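ザヴァト助成 中間報告
プロコラ編み図文庫 整理と公開の準備
2019年3月27日

ご担当のみなさま、いつもありがとうございます。前回の報告が少々かたくて読みにくかったとのことで、今回はふだんの調子で書かせてもらいますね。細かい収支は別添の表に入れてありますので、こちらは作業の話が中心です。

まず数から。文庫で預かっている手書きの編み図は、箱を全部開けて数えなおしたところ1,761枚になりました。申請のときの見込みより多いです。封筒の中にさらに封筒があって、そこから袖ぐりの図だけがごそっと出てきたりして(身頃はまだ見つかっていません!)、箱を開けるたびに目録の番号を振りなおしていました。このうち1,334枚はスキャンが終わっています。残りは紙が折れたままのもの、裏に別の図が描いてあってどちらを表とするか決めかねているもの、あとは単純に順番待ちです。

スキャンの解像度は、途中で一段上げました。鉛筆の薄い線、とくに方眼の目と重なっている記号が、最初の設定だとつぶれてしまうんです。最初のころに取った分はやりなおしになりましたが、拡大したときの読みやすさがまるで違うので、やってよかったと思っています。

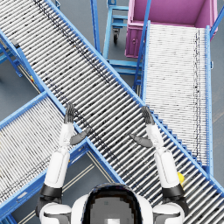
2. 目録と記号の読みとり

目録のほうは、題名、作り手、糸の太さ、針の号数、図の種類、紙の状態という項目で入力しています。題名のない図がとにかく多くて、「茶のチョッキ」「例のやつ」「冬用、直したほう」みたいな走り書きは、そのまま題名の欄に入れることにしました。こちらで立派な名前をつけてしまうと、あとで元の紙と照らし合わせるときに困りますし、「例のやつ」は「例のやつ」でいいかなと。

記号は思っていた以上にばらばらです。同じ丸印が、ある箱ではかけ目、別の箱では色替えの合図になっています。プロロフ地区から来た箱には、左上に向かって斜線を重ねる独特の書き方があって、これがどうにも読めませんでした。試しに細い糸で編んでみて、ようやく三目を一度に減らす意味らしいとわかったところです。編み地の見本も何枚かできたので、公開ページでは図の横に並べるつもりでいます。

作り手がわからない図は204枚残っています。紙の質と筆跡でいくつかの束にはなりそうなのですが、私の目だけで決めるのは心もとないので、目録には「不明」と書いたうえで、似ている束の番号を備考に入れておきます。
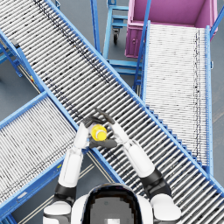
保管箱のラベルも、この期間に作りなおしました。前のラベルは生成りの紙に茶色のインクで、見た目は上品だったのですが、棚に並べると箱の色にまぎれてしまって、探すたびに一段ずつ指でたどる始末でした。そこで糸の太さごとに地色を変え、修理待ちの箱にだけ黄色の小さな札を下げています。黄色はほかの用途には使わないと決めました。札の紐は余り糸です。

3. 困っていること

ノートが7冊、まだ手つかずです。綴じ糸が弱っていて、開くと紙が外れそうなので、スキャナーに伏せて置くことができません。上から撮影する方法に変えたいのですが、そうなると撮影台が必要になります。消耗品費の残りで足りる見込みなので、費目の振り替えをお願いできないでしょうか。見積書は別添の最後につけました。

それから、ヴァスの入力ソフトの件です。全体としてはとても使いやすくて、検索も速いし文句はないんですが、編み図の「段」と「目」を別々の数字として持てないのがちょっと惜しい! いまは備考欄に「段/目」の順で書いて逃げています。あとで一括して取り出せるように、書き方だけは最初から最後までそろえました。

4. 4月の予定

4月は、残りのスキャンを進めながら公開ページの試作に入ります。最初に載せるのは、作り手がはっきりしていて、ご家族から掲載のお返事をいただいている図だけにします。手袋と帽子が多めになりそうです。セーターは一着分の図が何枚にも分かれていて、つなげて見せる方法をまだ考えている最中なんです。横に長く送るか、身頃と袖で頁を分けるか、もしお好みがあれば教えてください。

あ、前回ご質問のあった糸の在庫表ですが、あれは助成の対象外の品も混ざっているので、分けたものを改めてお送りします。

プロコラ編み図文庫 整理担当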